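Compost bay notebook, Nillirport growing shed
09/07/2023
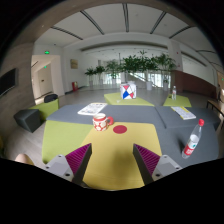 Right, so the leaf mold. I promised I'd write up how the bays are doing before I forget which one got what, and I've already half forgotten, so this is from the scribbles on the back of the seed packets plus whatever's in my head.

Bay 1 is the old one, filled before I started keeping this book. Mostly oak with some maple, and a fair bit of pine needle that got raked in by mistake. It has gone dark and crumbly in the middle but the sides are still whole leaves, dry as cornflakes. I forked the sides in and gave it 6 cans of water. Should have done that in March when I first noticed! Smells lovely though, like the woods.

Bay 2 is the one I ran over with the mower before filling. Big difference. It's sunk by more than half and you can't really pick out a leaf anymore except the stems. I rubbed some through the half-inch sieve and most of it went straight through. What stayed behind was twigs, acorn caps and one of my good gloves (the left one, which I'd already replaced, naturally).

Bay 3 is the grass clipping experiment. Too much grass. It got slimy down one side and I had to pull the whole thing out onto the tarp, shake it up and put it back with torn cardboard between the layers. If anyone wants to try this again, go much lighter on the grass than I did. I was just emptying the mower bag in there and calling it a layer.

Temperatures, for what they're worth: Bay 3 read 40 C in the center before I turned it, the other two were no warmer than the air. Leaf piles aren't supposed to heat up much so I'm not worried about those. The long probe thermometer is the Manex one and the dial sticks, so tap it before you read it. Then tap it again.

Seed mix test. I sieved some of Bay 2 finer and made up three trays of winter lettuce:

Tray A: straight leaf mold
Tray B: half leaf mold, half the bagged stuff from Petridis
Tray C: bagged stuff only

Sown thinly, covered with a dusting of vermiculite, and put on the north bench where they won't cook. I'm rooting for B. A looks a bit fluffy to me and I think it'll dry out by lunchtime, but we'll see. Please don't water these from above, stand them in the gravel tray and let them drink.

Leaves for this fall: we need more than last time. I'd like to get about 500 gallons in, loosely packed, which will mean a run or two over to Nerutdale with the trailer. Their pile is nearly all beech and sycamore. Sycamore takes forever, so that goes under the mower first, no arguments.

Still to do:
Mend the wire on Bay 1, front left corner
New lid or a bit of old carpet for Bay 2
Find the other sieve
Write the tray letters on again in pencil, the marker pen is already fading

Bay 3 gets looked at again when the lettuce is up.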